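# Manalo Trail Log

Hello and welcome! This is the ride log for the Manalo trail network, kept by a small bunch of people who like riding bikes in the woods and (a little less, most evenings) typing up what happened out there. It started as one spreadsheet on my laptop and has grown into something other riders kept asking for, so I've finally tidied it up and put it where you can get at it.

The current version holds 1,553 logged rides by 44 riders, all of them on mountain bikes, mostly hardtails. We update it every October, when the leaves come down and everybody slows up anyway.

## What's in the folder

- `rides.csv` — one row per ride, and the file most people want
- `bikes.csv` — one row per bike, with wheel size, tire width, fork travel and drivetrain
- `trails.csv` — trail names, lengths and the direction we ride them
- `notes/` — plain text notes from riders, lightly edited for spelling

The ride rows have a rider code, a bike code, a trail code, start and finish times, tire pressures front and rear, and a column called `ground` that takes one of these words: dusty, firm, tacky, wet, sloppy. I know "tacky" and "firm" blur into each other. We argued over it for a whole evening and then left both in.

Pressures are in psi and were read with whatever gauge the rider had in the garage. If you're comparing two riders, please keep that in mind. If you're comparing one rider with themselves over a season, you're on much safer footing, and that's how I use the numbers myself. 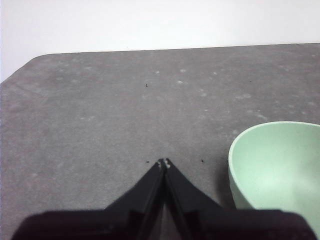 Trail times run from the gate to the gate, stops included. Some of our riders stop for a chat at the top of Drollik (it's a lovely long climb with a bench at the end of it), so a slow time there tells you very little about anyone's legs! There's a `moving_time` column too, but it's blank for anybody who rides with a plain watch.

## Things to watch for

Vernero was rerouted after the creek took out the lower switchbacks. The old line is `VER1` and the new one is `VER2`, and the new one is longer, so please don't lump them together. I did exactly that in the first release and got a very kind email from Máté Fodor, who also wrote the little script that checks for it now.

Bikes that changed wheels partway through a season get 2 entries in `bikes.csv`, one for each setup. There are 25 bikes like this, most of them swapping between 29-inch wheels and 27.5 plus.

The Nasix loop has hardly any wet rides. We stay off it after rain to save the surface, so I wouldn't draw much from it about grip.

## Loading it

Everything is comma-separated and UTF-8, and it opens fine in any spreadsheet program. To run the checks:

```
python check_log.py rides.csv bikes.csv trails.csv
```

A blank cell means the rider didn't write it down. A zero is a real zero, and you'll mostly find those in the `punctures` column, I'm glad to say.

## Using and fixing it

You're welcome to use the log for anything you like, with a mention of Manalo Trail Log somewhere in your write-up. Rider codes stay as codes, so please don't try to match them to people.

If you find a mistake, open an issue with the row number and what you think it should say. I go through them in the evenings, usually with tea — Paloma Fitzsimmons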